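Why Does Bread Go Stale (and Where Does the Water Go)?

Okay, quick experiment before we start. Go find the bread. Any bread. Pull off a little piece from the middle of a slice and squish it between your fingers. If it's fresh, it squashes down into a soft, doughy ball, and you can roll it around like clay. If it's a few days old, it might crumble all over the counter instead. (Sweep that up, please. I don't want letters from your parents.)

It's the same loaf, and the flour is the same too. So what happened in there?

Most people say "it dried out." I said that for years! I was pretty sure of it, too. Then my neighbor Tiburcio Bermúdez, who baked for a living until his knees gave out, handed me a slice of bread he had kept wrapped up tight for days. I bit into it and it was stale. It was wrapped the whole time, so hardly any water could have gotten out. He just stood there and grinned at me while I chewed.

So let's figure it out.

First, what bread is made of

Bread starts with flour, water, yeast and a bit of salt. Flour is ground-up wheat seeds. A seed is like a packed lunch for a baby plant, and most of that lunch is something called starch. Starch is how plants save up energy for later. Potatoes are full of it. So is rice. So is corn.

If you could shrink down really, really small and stand inside a bag of flour, the starch would look like a heap of tiny pebbles. Those are called granules (say it GRAN-yools). Each granule is packed full of long chains, folded up neat and tight, like sweaters in a drawer when company is coming over.

Dry, cold starch doesn't do much. You can stir flour into cold water and it'll mostly sink to the bottom and sulk. But add heat and everything changes.

What happens in the oven

When dough gets hot, water pushes its way into the granules. They swell up. The tidy chains inside come loose and flop all over the place, and the water slips in between them. Now your sweater drawer looks like my sweater drawer.

Scientists have a big word for this, gelatinization, and you can hear the word "gelatin" hiding inside it, which is a good clue. The starch has turned soft, stretchy and a bit like jelly. That's why the inside of warm bread feels so squishy. You've seen the same thing if you ever watched somebody make gravy. It's thin and runny, and they stir and stir, and then all at once it's thick! Same starch, same trick.

Meanwhile the outside of the loaf gets much hotter than the inside, hot enough to drive the water off, so the crust ends up dry and crunchy. Remember that, because it matters later. Fresh bread has a damp middle and a dry outside.

And then it cools down

Now we get to the sneaky part. Once the bread comes out of the oven and cools, those messy starch chains start to fold themselves back up. Slowly. Nobody's telling them to. They just line up next to each other, bit by bit, hour after hour, and lock together into stiff little patches called crystals.

As they line up, they squeeze out some of the water that was tucked in between them. It doesn't have to leave the loaf. Some of it moves into other parts of the bread, and some of it creeps outward into the crust. So the middle gets firm and crumbly, and the crust, which used to be crackly, goes leathery and chewy. The bread can have almost as much water as it did on baking day, only now the water's in the wrong places.

The fancy name for this is retrogradation. "Retro" means backward, so it's the starch going backward toward how it was. I had to practice saying it in the car.

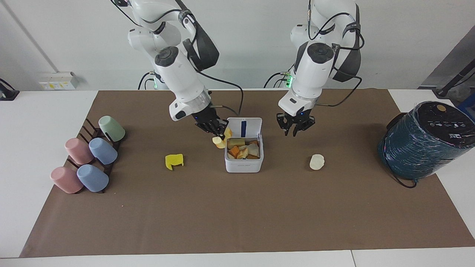
Drying out is real too, by the way. If you leave a slice on a plate all night, water does float off into the air, and in the morning you've got something you could use as a roof tile. But that's a second thing happening on top of the first. A wrapped loaf goes stale by folding. An unwrapped loaf goes stale by folding and drying, poor thing.

Can you bring it back?

Yes! For a little while, anyway. This is my favorite part.

If heat made the chains come loose the first time, heat can do it again. Pop a stale slice in the toaster and the middle turns soft while the outside gets crisp. You're un-folding the sweaters. It works on a whole roll in a warm oven too, and if the roll is very hard, you can run it quickly under the faucet first so there's some extra water for the starch to grab. (Ask a grown-up to do the oven bit.)

The catch is that it doesn't last. When the toast cools down, the folding starts over, and this time there's less water around because you cooked some of it away. I once warmed up a roll, got a phone call, talked for ages, came back and nearly lost a tooth.

Don't put it in the fridge!

Here's the one that surprises everybody. You'd think the fridge would keep bread fresh. It keeps milk fresh, it keeps lettuce fresh, so why not bread?

Well, those starch chains love to fold up when it's chilly. Fridge temperature is just about perfect for them. Bread in the fridge goes stale much faster than bread on the counter. It will stay free of mold for longer, so it's a trade, and in hot sticky weather some families decide it's worth it. They just toast everything.

The freezer is different. In there it's so cold that the water is locked up as ice, and the chains can hardly move at all. It's like a game of freeze tag where the game stops until you thaw the loaf. Tiburcio slices his bread before he freezes it so he can pull out one piece at a time, and I've copied him ever since.

Does everything with starch do this?

Lots of things do. Think about cold leftover rice. It goes hard and separate, doesn't it? Every grain on its own. That's the same folding, and it's why cooks like day-old rice for fried rice, because fresh rice is too soft and sticks together in a lump. Cold cooked potatoes get firmer too, which is handy if you're making potato salad.

Crackers and cookies are a funny case, because crunchy ones go "stale" the other way around. They start out with very little water, and they pull it in from the air until they're soft and bendy. So if you leave out a slice of bread and a crunchy cookie on the same plate, the bread can get harder while the cookie gets softer. I think that's wonderful. My friend Dexter Hutchins didn't believe me, so we tried it at his kitchen table, and he ended up eating the soft cookie anyway.

What people do with stale bread

People have been baking bread for thousands of years, and for nearly all that time they couldn't afford to throw any out. So there are stale bread recipes all over the world, and some of them need the bread to be stale or they don't come out right.

French toast is a good one. In French it's called pain perdu, which means "lost bread." Firm, dry bread can sit in the egg and milk and soak it up without falling to bits. Try it with very fresh bread and you may end up fishing mush out of a bowl.

In Italy there's a salad called panzanella, with chunks of old bread and juicy tomatoes, and the bread drinks up all the tomato juice. In Spain you can have migas, which means "crumbs," fried in a pan with garlic. There's bread pudding, and stuffing, and croutons, and breadcrumbs for making things crunchy on the outside.

One warning, and I'm being serious now. Stale is fine to eat, but moldy isn't. If you spot any fuzzy patches, green or white or black or any other color, the whole loaf goes in the trash. Mold has tiny threads that can spread through soft bread where you can't see them, so cutting off the fuzzy corner isn't enough. And don't stick your nose in for a sniff, either.

Try it yourself

You'll need four slices from the same fresh loaf, three bags that close tightly, and a bit of patience.

Put one slice in a bag and leave it on the counter. Put another in a bag in the fridge. The third goes in a bag in the freezer. Leave the last slice on a plate with nothing over it.

Write down what you think will happen before you look. (No changing it afterward! I know that trick.) The next day, take the freezer slice out and let it thaw in its bag. Then press each slice gently with one finger and see how fast it springs back. Bend each one. Does it fold or crack? Tear off a corner and see how many crumbs you get.

Then toast the fridge slice and press it again while it's warm. Wait until it's completely cool and press it one more time.

When I did mine, the plate slice was the toughest and the freezer slice was the softest, and the fridge slice felt older than the one from the counter, even though they'd been cut seconds apart. Yours might come out differently, depending on what kind of bread you buy. Some store loaves have extra ingredients that slow the folding down, so if nothing much seems to be happening, give it another day or two. Or try it with a plain loaf from a bakery, which usually goes stale much faster, and put the two kinds side by side.

Once you've finished poking at them, any slices that are still clean and free of mold can go into French toast. You'll need an egg.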